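Sistden Workshop Gallery
Teaching by hand, teaching from a distance

On this page we collect pictures from our work in the Sistden workshop, where we show small tasks to a robot arm. Some tasks we show by taking the arm in the hand and leading it through the movement. Others we show by remote control, with the operator sitting at a second, smaller arm which the big one follows. Both ways have their friends among us, and we did not yet decide for one.

The tasks are from the household, and the list came together slowly. It started in February with wooden blocks only, because a block forgives a lot. Then came spoons, then cloth, and at last paper tissues, which are much harder than they look. A tissue gives almost no resistance, so the operator must work by eye and cannot wait for a feeling in the hand. New operators at Sunent pull too fast in the beginning. We ask them to do the whole movement once in the air, slowly, and only then to start the recording.

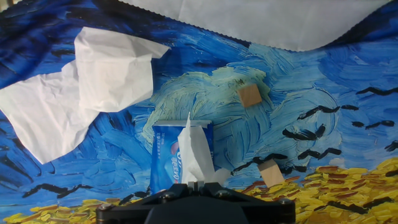 For the tissue tasks we have kept 716 demonstrations until now, and 213 of them were made by leading the arm by hand. The rest is remote control. Leading by hand gives calmer movements, but the person's own arm comes into the view of the room camera, and these recordings need more work afterwards. With remote control the view stays clean – the price is small corrections near the end, when the operator is not sure how close the fingers are.

We change the cloth on the table often. A plain grey one was used in the first weeks, and the arm learned the grey table as much as it learned the task. Now we take printed cloths with strong colours, and we put down small things which have no part in the task. The operator should leave them where they lie.

A recording is thrown away if the operator stops for longer than a breath or two. Mistakes which are corrected in one movement may stay. Our colleagues at Bugti see this differently and delete them all.

The goal for the Rinimis collection is 3,000 demonstrations over all tasks. We passed 2,000 shortly before the summer break. Folding of napkins is the next task, and its pictures will be added to this page when we have them.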